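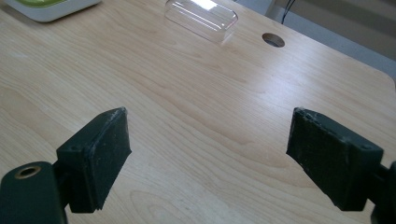

Stranded Passenger Assistance Program
Progress Report to the Waweru Fund, Second Period

Summary

Marach Travelers Aid submits this report on the second period of the Stranded Passenger Assistance Program at Bornar Regional Airport. The program helps travelers whose flights are canceled or missed and who cannot pay for a room, a meal or another way home. Work is on schedule, with one exception, described under Lodging.

Service Delivery

The help desk opened in September in the arrivals hall, next to the ground transportation counter. It is staffed daily from 2 p.m. until the last scheduled arrival. During the period, staff assisted 768 travelers. Rebooking help was the most frequent request, followed by meal vouchers and onward bus tickets. Demand was heaviest on Sunday evenings, when the final connection to Zidard is often full and passengers left behind have no later service.

Staff also placed calls to airlines for travelers who had no working phone or who were not comfortable speaking English. Telephone interpretation was added midway through the period and is charged to the communications line.
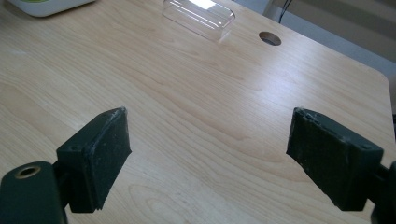 Lodging

The agreement with the first partner hotel is in effect and provides rooms at a fixed nightly rate, including shuttle service. A second agreement, planned for this period, has not been signed. The hotel asked for a guaranteed minimum number of nights, which the program is not in a position to offer. Talks are continuing, and a guesthouse in Zidard has been approached as an alternative. On two nights no room could be found, and travelers were given blankets and meal vouchers in the terminal.

Budget

Spending is within the approved budget. Meal vouchers cost more than planned, and bus tickets cost less. We request permission to move $3,000 from onward travel to meals. About 80 percent of the lodging line remains unspent, owing to the delay noted above, and we ask that it be carried into the next period.

Next Period

The program will extend desk hours during the winter holidays, print the passenger information card in Spanish and French, and complete the second lodging agreement. A revised staffing schedule will be sent to the Fund before the holiday hours take effect.

Submitted by the Program Office, Marach Travelers Aid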